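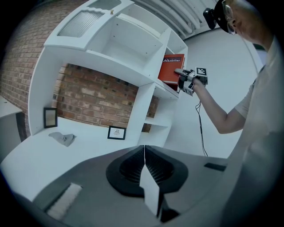

Teaching the shelf task by hand, with the orange-red "Mobilier" book up on the right

Forums > Arms and Grippers > Teaching by Demonstration > Hand-held tools

Shelf tidying demos: the arm gets to the book and then dithers

Hello everybody, and thank you in advance for reading all this, I do tend to go on. We are a small group teaching an arm to tidy a set of open shelves, and we record everything with hand-held grippers, the kind with the marker cubes on them. The task is simple enough on paper: take the book from the upper compartment, set it on the low surface, then fold the gray cloth that lives down there between two little picture frames.

We have 200 demonstrations of the whole thing. When we train on them, the arm goes up to the book quite nicely, stops a hand's width away, and sort of hovers there, drifting left and right like it can't make up its mind. Sometimes it closes on nothing. The cloth part is better, which surprised me, as I'd have bet money on the cloth being the hard one! Four of us took turns recording, and I'll admit we never agreed on how to hold the book. Do we need a lot more demos, or are we doing something silly?
Chaimae Ragab

prirnel_fan
More data. We did 1,431 for a drawer task and it got better the whole way. Also check your gripper is charged.

Gruber
Welcome, Chaimae, and please don't apologize for the long post, it's so much easier to help when people write things out. I'd hold off on recording more for now (sorry, prirnel_fan, though I'm glad the drawer came good).

My guess is your four people are teaching it four different grasps. One person comes in from the front and pinches the spine, another goes over the top edge, and the arm tries to do a bit of both and ends up in between. We had this very same muddle with mugs last November. Sit down together, pick one way in, and write it on a card where whoever is recording can see it. Ours said "straight in, slow down, pinch, wait a beat, lift."

Then go back through what you've got and keep only the ones that match. It hurts to throw work away, I know, but a smaller pile that agrees with itself did far more for us than the big messy one.

Two other things to look at while you're in there. Play some of the recordings back and watch the tracking of the marker cubes near the shelf. If a board or somebody's sleeve covers a cube right when the fingers reach in, the recorded path can jump, and the arm will learn the jump too. And see if your people pause before the grasp to think. I do this terribly. Those pauses teach it to hover, so trim them or practice the move a few times before you hit record.

Do move the book a little between takes, though. Same grasp, different spots.

Chaimae Ragab
Oh, the pauses! I watched 8 of mine over lunch on Tuesday and I stop dead in front of that book in every one of them. We've settled on straight in from the front and I'm sorting the old recordings now. Will post again once we've retrained.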